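The Quiet Pleasure of a Good Green Belt

By Esben Kirkegaard

I have a weakness for conveyors. Other people slow down for steam trains or old bridges; I slow down for anything with a belt and two rails. So when the people at Clundisar asked whether I would like to spend a morning in their packing room at Brernwood, I had my coat on before I had finished reading the message.

Brernwood is a plain building on the edge of Clemden, next to a tyre place and a bakery that does a very good cheese scone. Clundisar rents the upper floor and packs small orders for small makers: soap, seed packets, replacement knobs for old radios, the sort of thing that fits in a padded envelope. They moved in last January with trestle tables and a lot of hope. The tables are long gone. In came the belt, and with it a way of working that I found completely absorbing.

The idea is so simple that I could have drawn it on a napkin. Goods go on at one end, travel past whoever is sorting, and are lifted off into bins. You stand still and the work comes to you! Anyone who has spent a day walking up and down a row of tables with an armful of parcels (I have, one student summer, and my feet remember it) will see the beauty of that straight away.

Dark green is the classic colour for a light belt, and I am very fond of it. Brown card, white envelopes and silver foil all stand out well against it, and it is kind to the eyes over a long shift. A white belt looks smart in a brochure and then shows every scuff. A black one swallows small dark things, as the team found out with those radio knobs during a trial at another site, where they lost 26 in one afternoon and found most of them under the end roller.

Then there are the rails. I could go on about grooved aluminium for some time, and at dinner parties I have. It is the grown-up version of a construction kit: long lengths with channels running down them, into which you can slide a nut and bolt almost anything you like. Want a shelf? A lamp? A hook for the tape gun? You loosen, slide, tighten and carry on. When somebody at Brernwood has a bright idea over tea, it can be tried out before the mugs are washed, and if it turns out to be a bad idea it comes off again without leaving a hole.

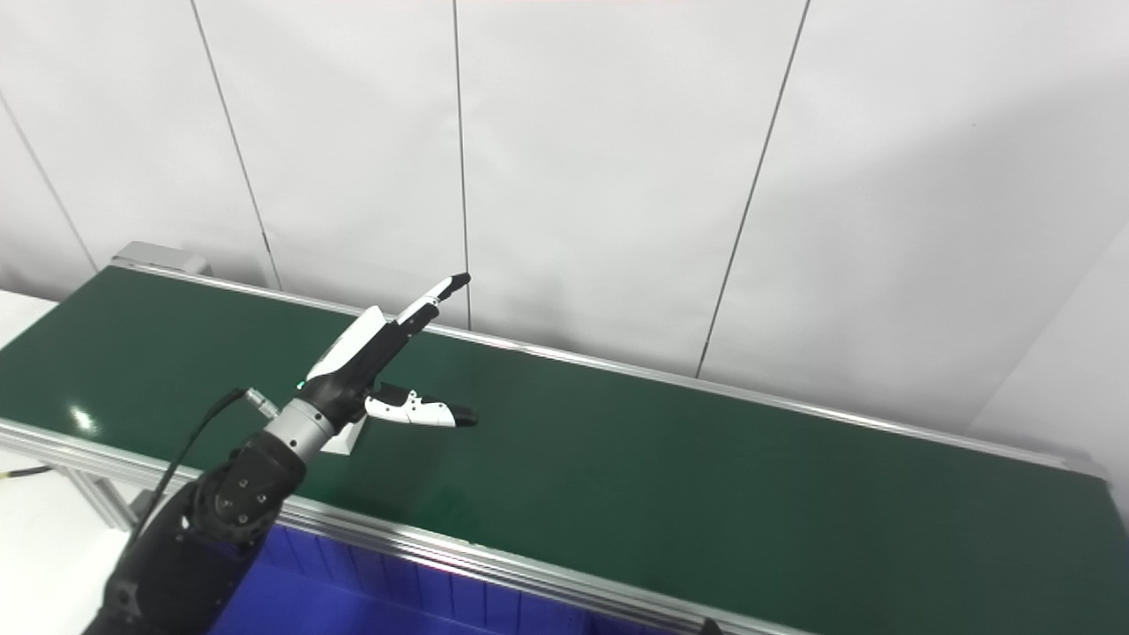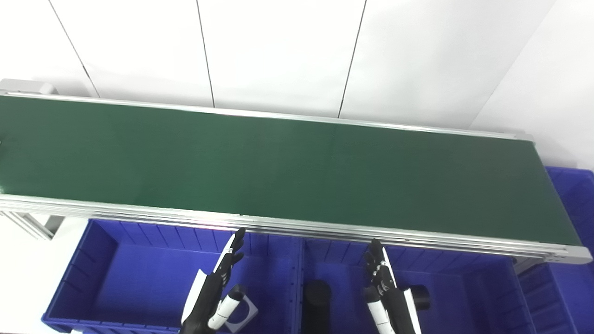
The green belt with its aluminium rails against the white panelled wall, and blue storage below.

What really won me over, though, was the bins. Blue, ribbed, and kept low, so that a sorter can slide a parcel off the edge and let it drop the short way down. I had expected a clever labelling system and asked to see it. There isn't one. Each day's plan goes up on a sheet by the door, and people learn it in the first few minutes. Seeds near the door, soap in the middle, awkward shapes at the far end. When I had a go myself I mixed up the soap and the seeds twice, and was told, very kindly, that everyone does.

Ribbed sides matter more than you might think. A flat-sided plastic box bows outwards as soon as you put any weight in it, and once it has bowed it will not sit square beside its neighbour. Ribs keep the walls stiff while adding hardly anything to what you have to carry. A thick rim helps too, giving your fingers something to get hold of when the box is full and you are already a bit tired. The team tried folding crates at first, which saved space at night but had a habit of folding during the day as well.

My favourite part of the morning came before anything had moved. The shift begins with five minutes of what they call "the wipe". One person takes a cloth down the length of the belt, another checks underneath for stray labels, and the radio goes on, usually to Bach. (I asked whether that was for my benefit. It was not. There had been a long argument about pop stations and this was the peace treaty.) A sticky label caught on the underside of a belt will go round all day, making a little ticking noise on every lap, and after an hour of it you would happily take the whole machine apart with a spoon.

The speed surprised me as well. I had pictured something brisk, with people snatching at parcels as they flew by. The belt at Brernwood is run at a gentle stroll. They put it up two notches for a week last spring and found they packed fewer orders, with more of them in the wrong bin, so back down it went. Slow enough to chat, quick enough that you don't start looking at your phone: that is the setting, and there is a pencil mark by the dial to show it.

If you are thinking of fitting out a room of your own, the team's advice is to spend your money on the frame and the belt and save it on everything else. Leave enough height underneath to pull a bin out without tipping it. Buy two more bins than you need. And choose a pale wall if you can, as it throws the light back over your work and makes a narrow room feel a good deal wider.

I left at lunchtime with a cheese scone in one pocket and a short offcut of grooved aluminium in the other, which the team had been about to put in the scrap. It is on my desk now. I have bolted a pencil pot to it.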